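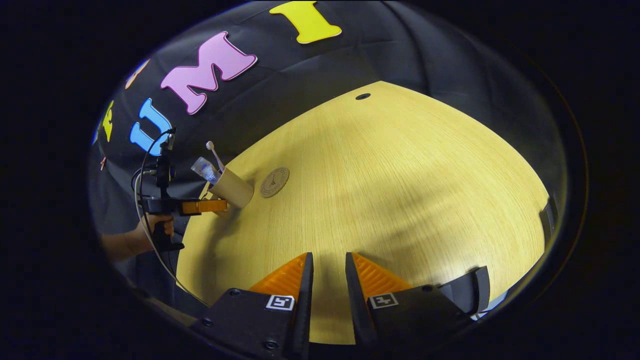 Two-Handed Demonstrations for a Cup-Filling Task
Project report, Drirkton Robotics Lab Course
Group Zarnow

1. Aim

Our project asked whether a small set of demonstrations made with hand-held grippers is enough to train a policy for putting a toothbrush and a tube of toothpaste into a cup. We worked with two grippers, one in each hand, and each one carried its own wide-angle camera. No robot arm was used while recording. The trained policy was later run on the two-arm station in the Skadport room.

The question came from an earlier course project, Lema, which used one gripper and one camera. That group reported that their policy often lost track of the cup once the fingers were close to it. We wanted to know whether a second view from the other hand would help.

2. Recording setup

All demonstrations were recorded at one table with a black cloth hung behind it. The finger width is read from the square markers on the fingers, so both markers have to stay in view during a recording. We checked this before each session by opening and closing the gripper all the way and looking at the result on a laptop. 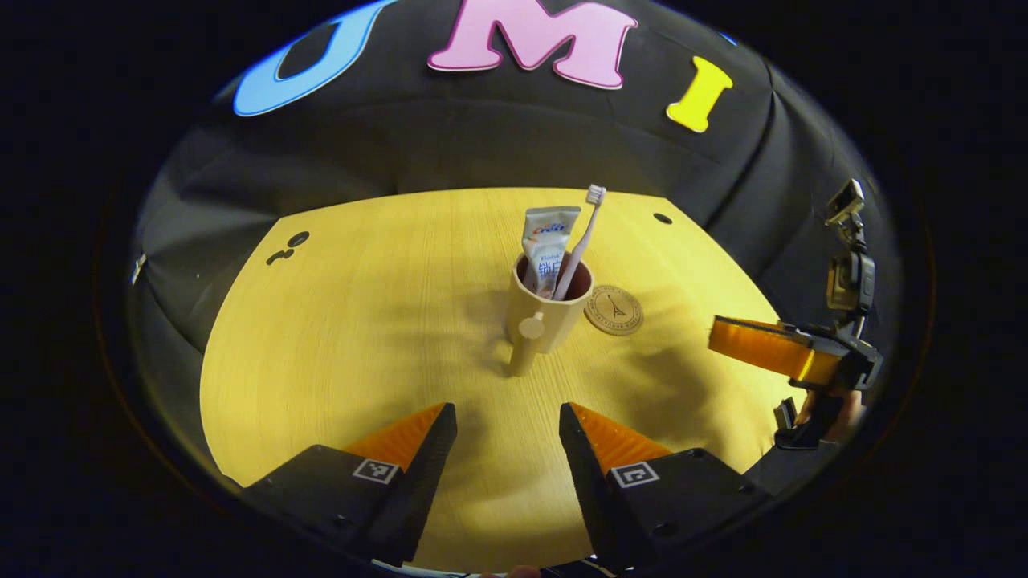 Figure 1. Cup with toothpaste and toothbrush between the open fingers; the second gripper is at right.

A demonstration began when both grippers were held still over the table and ended when they were pulled back again. Between demonstrations we moved the cup by hand and turned it so that the handle did not always face the same way. The coaster was left on the table in part of the recordings and taken away in others. We did this to keep the policy from using the coaster as a landmark.

We recorded 100 demonstrations over the month of May. We dropped 11 of them before training. In most of these a marker was hidden for too long, and in the rest the position tracking jumped.

3. Training

We trained two policies on the same demonstrations. The first saw only the camera of the gripper that did the placing. The second saw both cameras. Everything else was kept the same, including the image size and the number of training steps. Each run was left overnight.

The brush is thin, and at low image size its head covers very few pixels. We first trained on strongly reduced images and the policy closed its fingers next to the handle. After we went back to larger images this happened less, so the larger size was used for both policies in this report.

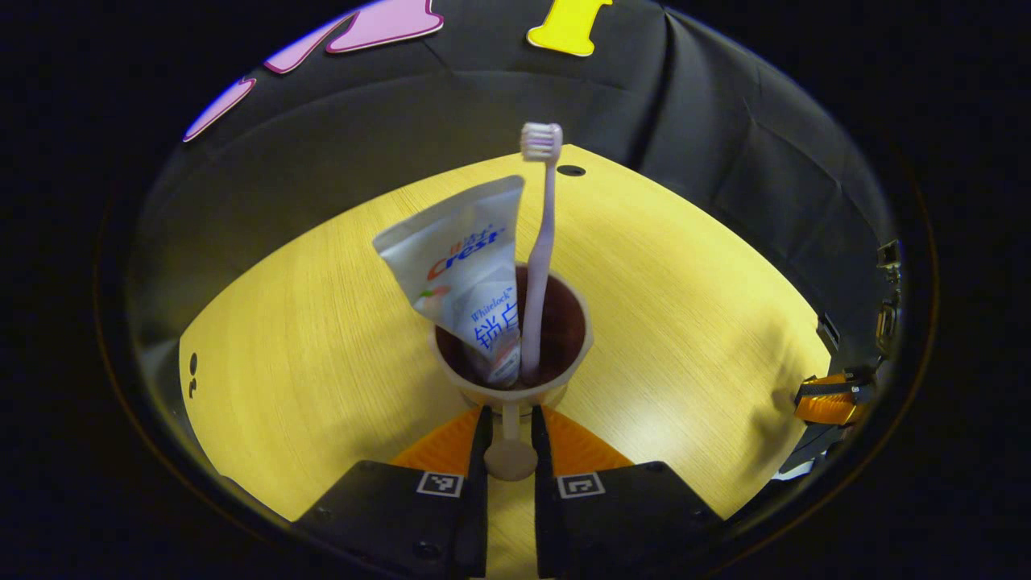 Figure 2. Close view of the cup, with the finger markers on either side of the gap.

4. Results

The one-camera policy had the same weakness that Lema described. It reached the cup without trouble but let go too early, and the brush landed on the rim or beside the cup. The two-camera policy waited longer before opening. It still failed in 6 of its test runs, mainly when the cup stood far to one side and the other arm blocked the view.

The tube was easier than the brush for both policies. It is wide, and a small error in the grip did not matter much. We had expected the opposite because the tube is heavier.

We also looked at how the two hands were used in the demonstrations. One of us tended to park the idle gripper at the side of the table, while the others kept it close to the cup. The second habit gives a better side view but leads to more contact between the grippers. We did not separate the two styles in training, and this should be done in a follow-up.
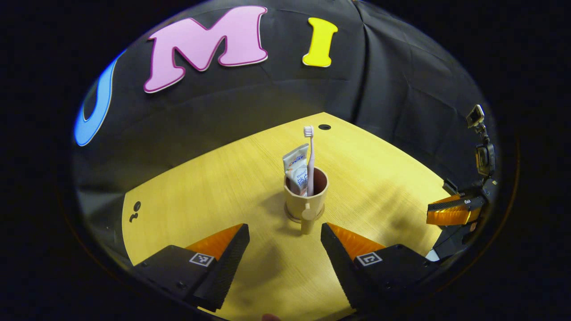 A reader from the Lema group wrote back that the early release may come from the demonstrations themselves and not from the missing view. In their recordings people opened the fingers as soon as the brush was past the rim, and a policy trained on that will do the same when its estimate of the height is a little off. They suggested holding the brush for a moment at the bottom of the cup before letting go.

We think this is possible. Our data cannot rule it out, as we gave no instruction about when to open the fingers. A new set with a short pause before release would be simple to record at the same table.

5. Limits

We used one table, one backdrop and one type of brush. The policies were not tested in another room or with daylight from a window. The test runs were scored by the same people who made the demonstrations.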